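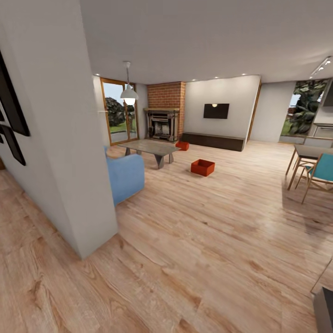

FELTLOW, December

Teaching the Skukus Home Tasks by Remote Control: Your Questions

What will I be teaching?
Your first task is the tray carry. You drive both arms from your desk, pick up a red-orange tray from the floor of our simulated house, and take it to another part of the room. It's a great first job because you need both hands right away!

Do I need any experience?
None. Most new people get a clean carry within 24 tries, and the early fumbles are half the fun. Stuart Treloar runs the practice hour at 2 p.m., so bring him your questions.

How do I line up the arms?
Drive up to the tray slowly and stop with its long side pointing away from you. Bring one gripper to each side, near the middle, and check that they match before you close. Take your time. A slow approach is still a good demonstration. 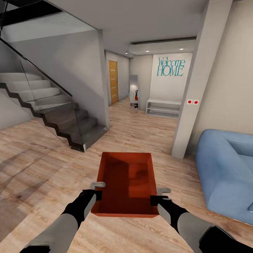
Naledi Rampersad wrote in to ask whether she should start over whenever one hand gets there first. Please don't! Fix it and keep going, as those small corrections are some of the best things a robot can learn from.

What does a good carry look like?
Level and steady. Both grippers hold the rim, and the tray stays flat while you drive. Look up now and then to see where you're headed (the "Welcome HOME" wall is a handy landmark when you're facing that way). If one side starts to sag, raise that hand a little and let the other one stay put.

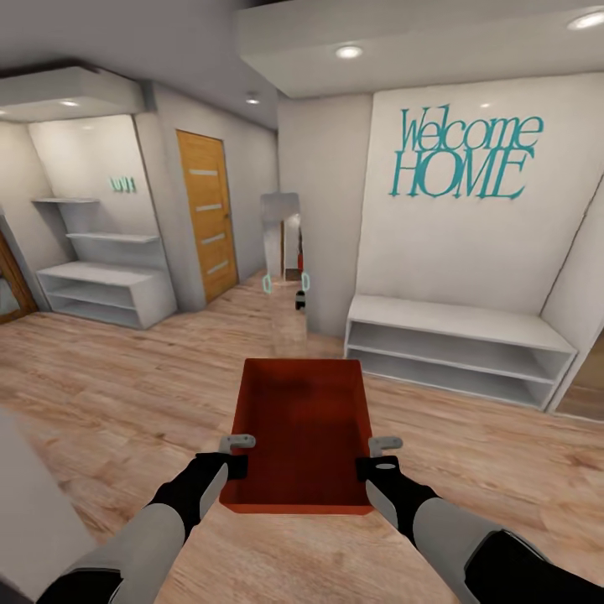 How long is a session?
Nearly 23 minutes, with a break whenever you want one. Tired hands make jerky moves, so stop early if you feel it.

Can I delete a bad run?
Yes. Mark it "discard" in Pesard before you start the next one. Drops are fine to keep if you picked the tray back up and finished; just add a short note saying so.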